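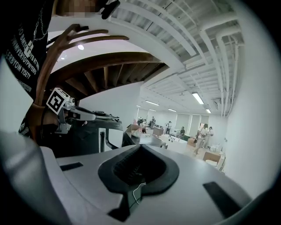

Chair, wooden, held overhead.

Jurkum: shop burglary reports, read me first

Jurkum is a table of 2,708 burglary and break-in reports from small shops in and near Bestano, typed up from the notices the police pin outside the station. Maiara Teixeira did the typing. Jeferson Sales did the arguing about commas.

What you get
reports.csv – one row per report
shops.csv – one row per shop, 271 in all
notes.txt – grumbling, mostly Jeferson's

Columns
The "taken" column is free text and keeps the wording of the notice, so "various cheeses" stays as it is. "Time" is when the alarm went off, or when the owner turned up and swore. In 1,315 rows it is blank.

Known problems
Mendonça Street was renumbered in July and the notices took a while to hear about it. More than 100 rows have "suspect: male, running" and nothing else. Please don't train anything on that column.

An arrest is not a conviction, and we don't track what the courts did. The Plesis version had names in it. This one doesn't, and requests to put them back go in the bin.

Last updated 12 November 2018. Corrections to Maiara – with the notice number, please.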